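Quick one, because I've been meaning to write something since April and my notes file is now just a long list of swear words.

So. Collecting grocery examples. Svetozár drives, I label, then we swap when his shoulders give up. Wrist views and a head view, all from the same spot on the carpet by the produce bin –

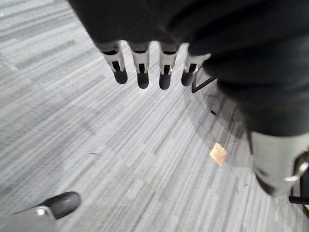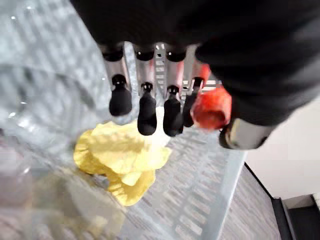
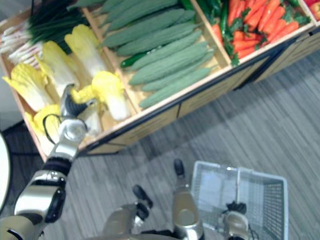
Two from the wrist, then the head camera with the cabbages and the bitter melons.

Target for Ollen (the policy, not the town) is 1000 good demonstrations before the end of the year. We have 110 I would defend in public. Maybe more if you're generous about what "good" means. I used to be generous. Then I trained on the generous set and got an arm that hovers over vegetables like it's choosing a ring.

Things I keep having to relearn:

Hesitation is data. If the operator stops to think halfway down, the model learns to stop halfway down. Doesn't know you were thinking. Svetozár now plans the whole grab before he presses record and the pauses are mostly gone from his runs. Mine not so much.

Napa cabbage is awful. Leafy end gives, stalk end doesn't, and from the wrist you lose sight of most of it once the fingers are in. Bitter melons are nicer, long and easy to get a grip across, but pack them side by side and which one did you mean? We write the target item down before each run now. Before that I was guessing from the video at 11 at night.

Chips. Want them in the set becuase a policy that has only ever seen carrots will squeeze everything like a carrot. No great plan past that. Open to ideas, email at the bottom.

Which camera to trust. The wrist view is lovely up close and half of it is your own hand. The head view gets bin and basket together, so you can tell where the thing is supposed to go, but the fingertips are tiny and any small slip is invisible. Tried training on head only, 50 runs, bad. Wrist only, it forgot where the basket was. Both together is slower and fine. Not exactly a discovery, everyone told me this in the spring.

Keep the failures. I was deleting them! Dropped item, missed basket, straight in the trash. Now they go in a separate folder with a short note, and the ones where the operator drops something and then recovers are the best runs we own. Would happily swap ten perfect ones for a decent recovery.

Move stuff. Don't leave the basket where it was last time just because it's there. I did a whole afternoon without shifting it and the model learned the basket's address. Same with the cabbages – turn them, stack them, hide one at the back.

Labels: we're using the Jiltach format, which I picked in a hurry and now can't get out of. It wants a verb and a noun for every segment. "Reach cabbage." "Lift cabbage." "Regret cabbage" is not accepted. The Tsolakis converter handles most of it except the timestamps, those drift by 2 frames per segment and I fix them by hand like an animal. If you have a patch please send it.

Next: peppers, the green onions, then a proper go at full lists, several items per run. Svetozár wants to wait untill the single item numbers look better. He's probably right. I want to do it anyway, even a small batch, just to see how it falls over.

Also the gloves vs. no gloves argument for the operator is still open. I get sweaty hands, he says he can't feel the controls. More on that when one of us wins.

Ok going, battery's charged.

– Vendula

Contact: Vendula Holub, through the Nistenura mail form | © Vendula Holub | Back to top
Last updated: November 29, 2018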